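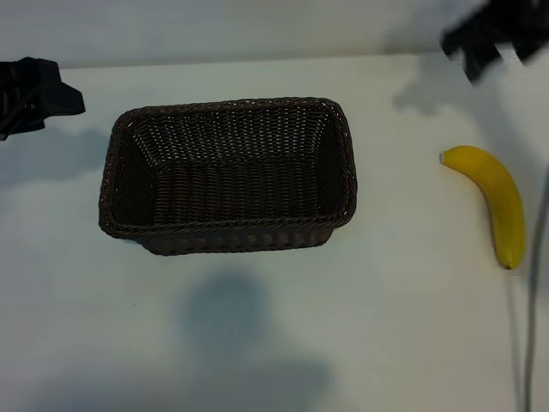 Uma banana e um cesto de vime sobre a mesa branca.

Vinho
Publicado a 2023-11-19

A adega fica ao fundo de uma estrada de terra, entre um pinhal e uma encosta de xisto, e quem lá chega pela primeira vez costuma passar a entrada. O portão não tem nome. As garrafas têm: Stolon, em letras pequenas, sobre um rótulo cinzento que não traz casta nem região na parte da frente. O enólogo, que fundou o projecto com a irmã, pediu para não ser identificado pelo nome neste artigo. "O vinho já tem um nome, chega um", disse, e passou a falar da poda.

Cresceu longe das vinhas. Os pais tinham uma papelaria e em casa bebia-se vinho do garrafão, cortado com gasosa no Verão. Estudou química, trabalhou dois anos num laboratório de águas e só depois foi fazer uma vindima, por convite de um colega de curso. "Fui para ganhar algum dinheiro em Setembro. Lavei cubas durante três semanas e não provei quase nada. Mas percebi que aquilo era química com horário de agricultor, e isso agradou-me."

Seguiram-se vindimas em vários sítios. A mais longa foi na Cieślak, uma casa familiar de clima frio onde passou duas campanhas seguidas a trabalhar com brancos de acidez muito alta. Foi lá que aprendeu a esperar. "Tinham vinhos parados em madeira velha há três anos e ninguém se preocupava. Eu vinha de adegas onde em Janeiro já se falava de engarrafar. O dono provava, encolhia os ombros e dizia que ainda não. Eu ficava nervoso. Hoje faço o mesmo aos meus distribuidores."

Os primeiros terrenos foram comprados em Fevereiro, com a vinha despida e a chover. São 2 hectares, divididos por três parcelas, a mais alta das quais está a 600 metros de altitude. As videiras são velhas, de castas misturadas, brancas e tintas, plantadas sem ordem aparente. O antigo proprietário vendia as uvas à cooperativa e já tinha arrancado uma parte para pôr eucalipto.

"Perguntaram-me muitas vezes porque não replantei", contou. "Ficava mais fácil de trabalhar, claro. Podia meter um tractor. Mas eu não sabia o suficiente para replantar. Não sabia que casta devia ir para onde, e as que lá estavam já tinham resolvido esse assunto."

O trabalho na vinha é quase todo manual. As linhas são estreitas e a inclinação da parcela de cima impede qualquer máquina de maior porte. Usa enxofre, cobre em doses baixas e, nos anos mais húmidos, preparados de cavalinha. Não tem certificação biológica. Diz que começou o processo e o deixou a meio por falta de tempo para a papelada, e que tenciona retomá-lo.

O ano mais difícil foi o segundo. Um ataque de míldio em Maio levou a maior parte da produção da parcela de baixo, que é a mais fértil e a que deveria pagar as contas. "Fui lá de manhã e as folhas estavam com as manchas de óleo. Tratei nesse dia e voltei a tratar, e não adiantou grande coisa. Tinha deixado a erva demasiado alta e o ar não circulava. Foi um erro meu, não foi do tempo." Nesse ano fez 236 garrafas do tinto. Vendeu-as quase todas a um único restaurante, que as pôs na carta sem explicação, e ainda hoje guarda três.

Na adega, a conversa muda de tom e torna-se mais técnica. O branco fermenta com leveduras indígenas em barricas usadas, sem controlo de temperatura além do que as paredes de pedra permitem. Fica sobre as borras totais até à Primavera, com batonnage apenas no início - "três ou quatro vezes, depois deixo de mexer" - e faz a maloláctica quando faz. Em alguns anos não chega a fazer, e o vinho é engarrafado assim, com uma filtração mais apertada.

O tinto leva uma parte de uva branca, tal como vem da vinha. Metade dos cachos entra inteira, com engaço, em cubas abertas. A maceração é curta. O objectivo é um vinho de cor aberta, com doze graus ou pouco mais, que se possa beber ligeiramente fresco. "Durante muito tempo disseram-nos que tinto bom era tinto escuro. Havia provas em que se olhava para o copo e já se tinha decidido a nota. Eu gosto de ver os dedos do outro lado do copo."

Foi justamente esse tinto que abriu a porta ao estrangeiro. Um importador, a Mostbridge, provou-o numa feira pequena, à hora do almoço, quando a maior parte dos visitantes estava na fila da comida. Encomendou 29 caixas. Para uma adega daquele tamanho era uma fatia considerável da colheita, e a decisão de aceitar não foi pacífica em casa. "A minha irmã achava que devíamos ficar com mais vinho cá. Tinha razão em parte. No ano seguinte houve clientes portugueses que ficaram sem nada e dois deles nunca mais voltaram."

Hoje a divisão é mais equilibrada e a irmã trata de toda a parte comercial, incluindo as alocações. Ele diz que prefere não saber os números até ao fim do ano.

Sobre o clima, fala sem dramatismo. A vindima começa agora mais cedo do que quando comprou a vinha, e há tardes de Agosto em que as folhas enrolam e a planta deixa de trabalhar. Deixou de fazer desfolha do lado poente. Experimentou caulino numa das parcelas e ficou com dúvidas. "Protege do escaldão, isso vê-se. Mas lavar aquilo dos cachos é um sarilho e não tenho a certeza de que não fique nada no mosto. Este ano não usei."

A próxima etapa tem já nome: Rirken, um vinho de uma só parcela, a mais alta, que até aqui entrava no lote do branco. O nome não tem significado conhecido, segundo o enólogo, e foi escolhido por soar bem e estar livre para registo. A primeira colheita está em barrica e não tem data de saída. Provámo-la directamente da madeira, ainda turva, com uma acidez cortante e um fundo salino que se prolonga bastante. No nariz mostrava-se fechada, com alguma redução, casca de limão e pouco mais. O enólogo voltou a cheirar o copo e deitou o resto na barrica.

"Tem de perder esse fósforo todo", disse. "Se não perder por si, faço uma trasfega. Mas não antes do Verão."

Quanto a crescer, não mostra pressa. Tem debaixo de olho uma vinha vizinha, de um casal já idoso que a trata com cuidado e não dá sinais de querer vender. Entretanto compra-lhes uma parte das uvas brancas, que vinifica à parte e que, por enquanto, entram no lote. Pagou-lhes este ano acima do preço da cooperativa e diz que vai continuar a fazê-lo.

Antes de sairmos ainda quis mostrar uma cepa na parcela de baixo, sobrevivente do ano do míldio, que ninguém na região lhe soube identificar. Já enviou folhas para análise e espera a resposta. Os cachos são pequenos e amadurecem tarde, e ele tem tirado varas para enxertar no fim do Inverno.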